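Visit report: Kimaro patch test facility, Presden
17 Oct 2018

Purpose of visit

We manage updates for office workstations, point-of-sale terminals and a smaller group of machines attached to lab instruments. The lab machines are the problem. They run old builds, they are rebooted seldom, and the instrument vendors will not support a configuration they have not tested. Kimaro sells a patch testing service for this kind of estate and opens its Presden site to customers and prospective customers twice a year. I went to see how the tests are run and whether the results could be used in our change process without being retyped.

The visit consisted of an introductory talk, a walk through the imaging room and the test hall, a demonstration of the Urkora console, and an open question session. No nondisclosure agreement was required. Attendees were asked not to photograph customer labels on the racks.

Intake and imaging

A customer submits either a full disk image or a package list. Kimaro prefers the image. With a package list the operating system and applications are rebuilt from installers, and the rebuilt machine can differ from the original in registry leftovers, expired certificates and driver versions. These differences are often what causes an update to fail, so a clean rebuild tends to pass tests that the real machine would not.

Images are checked for disk encryption before they are accepted. An encrypted image is returned unless the recovery key has been sent separately through the portal. After acceptance the image is hashed, copied to the test store, and the original is written to offline media. Customers can ask for a wipe certificate at the end of the contract. The sample certificate we were shown lists the hash of the image but not the serial number of the media, which our auditors would ask for.

Domain membership is handled by a stub controller on an isolated segment. It answers logon requests and serves a copy of the customer's group policy. It does not reproduce site topology or replication, so a policy that depends on site membership will not apply during the test. This limitation is in the service description, in a footnote.

Test hall

The hall holds physical machines for customers with unusual hardware and a virtualization cluster for everyone else. Every test machine runs a small agent called Ila, which records installed packages, service states, open ports, pending reboot flags and the event log. A snapshot is taken before the update, another after the first reboot, and a last one after a soak period during which scripted user activity is played back.

Each update is run in 3 passes. The first is on the image as received. The second is on the same image with free disk space deliberately reduced to 10 percent. The third interrupts the installation with a power cut. The staff member leading the group said the interrupted pass produces the most useful findings and the most arguments with customers, some of whom regard it as unrealistic. Our terminals are switched off at the wall every night by store staff, so I do not regard it as unrealistic.

The soak period is short by our standards. It can be extended, but extended soak is billed as machine time and the price is quoted case by case. For lab machines we would want it to cover at least one complete instrument calibration cycle.

Antivirus and other endpoint protection agents are left active during tests if they are in the image. They cannot reach their management servers from the isolated segment, and several of them change behavior when they have been offline for a while. Kimaro logs this as a known deviation. An allow list for outbound traffic to a vendor cloud is available on request and was added in September.

Rollback

I asked to see a rollback. The demonstration used a virtual machine with a cumulative update and a third-party printer driver. The update was removed through the standard uninstall path and the Ila snapshots were then compared. The comparison took roughly 15 minutes and found that the driver had been left at the newer version. The report flagged it in the correct place and gave the file path, the old version and the new version.

Snapshot revert was also offered, but it tells us little. We cannot revert a physical lab machine in that way, and the question we need answered is what state the machine is in after an ordinary uninstall. Both methods appear in the contract under the single heading "rollback verified." Anyone signing should have the heading split so that each is reported separately.

Urkora console

Urkora collects results from all test machines and presents them by update, by customer image and by severity. Results can be exported as CSV or pulled through a REST interface. The interface uses token authentication with a fixed scope: a token can read everything belonging to the customer or nothing. For us this means the change system would hold a token that can also read the full package inventory of the lab machines. A narrower scope is planned without a release date.

The export contains the update identifier, image hash, pass number, result and a free-text remark. It does not contain the agent version. Two exports made with different versions of Ila are therefore not strictly comparable, and the field would have to be added on our side from the session log.

Time stamps in the console are shown in the browser's local zone. Those in the export are UTC. Both are labeled.
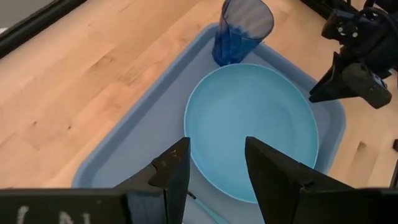
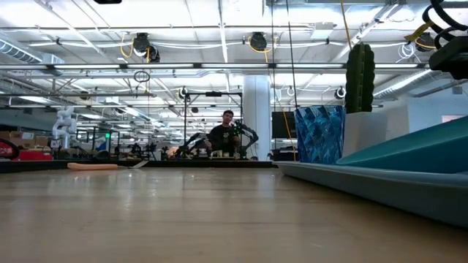
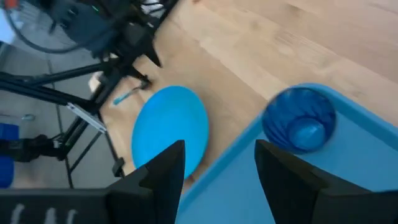
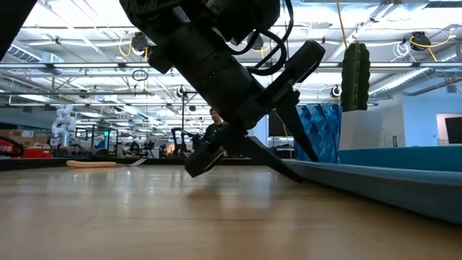
The status display in Urkora needs work before I could recommend it for shift use. Each update is a cell in a grid, and the cell color gives the state: failed is red, waiting is gray, and passed and passed with deviation are two light blues. The two blues are too close. They differ about as much as the turquoise plate and the powder-blue tray under it in the first picture, which is enough at close range on a large object and too little for a small cell on a wall monitor. A deviation can mean that the endpoint agent was offline or that a policy did not apply, and an operator should not have to hover over the cell to find out that there was one. The CSV export has separate codes for the two states, so our own dashboard can map them as we like. Kimaro took the point as a change request.

Question session

Firmware and BIOS updates are tested on physical machines only. The customer supplies the hardware and accepts that it may not survive the interrupted pass.

Out-of-band updates are started on the day of release if the customer has a reserved slot. Without a slot they join the normal queue. There is no published queue length.

Test scripts written by the customer remain the customer's property and can be exported. Scripts written by Kimaro cannot.

Linux images are accepted, but the power cut pass is the only one that has been fully automated for them. The low disk space pass is set up by hand.

Follow-up

Request a trial covering 3 lab images, with ordinary uninstall and snapshot revert reported as separate items.

Ask for the media serial number on the wipe certificate.

Ask for a written description of the stub controller, including which group policy extensions it serves.

Obtain a read token for a test tenant and check whether the session log gives the Ila version for every run, including runs that ended in a failed boot.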